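Ivisine: Frequently asked questions

What is Ivisine?
Ivisine is a method for training a robot arm to put kitchen objects in their places. We train the policy only in simulation.

Who is behind it?
Chinyere Ugwu and Vinzenz Fankhauser wrote the method. Funmilayo Tijani is responsible for the evaluation.

How many episodes did you use?
The training set has 1,663 simulated episodes. A further 362 are kept for testing and are never shown to the policy.

Is the kitchen always the same?
No. The colours of cabinets and bowls change between episodes, and also the position of the bin.

What does the bowl task look like?
Two bowls of similar size, one green and one yellow, stand behind a metal bin with two compartments. The arm must bring each bowl into the compartment named in the instruction.

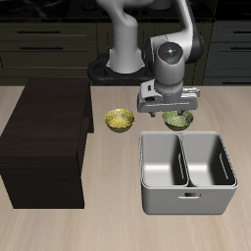

An episode counts as a success only if both bowls are in the correct compartment after 30 seconds. We do not give half points.

Can I repeat your results?
Yes, please use the same 3 random seeds as we did. The list is in the settings file.

Whom can I ask?
Please write to Funmilayo. She answers in English or German.

Last change: 2025-08-27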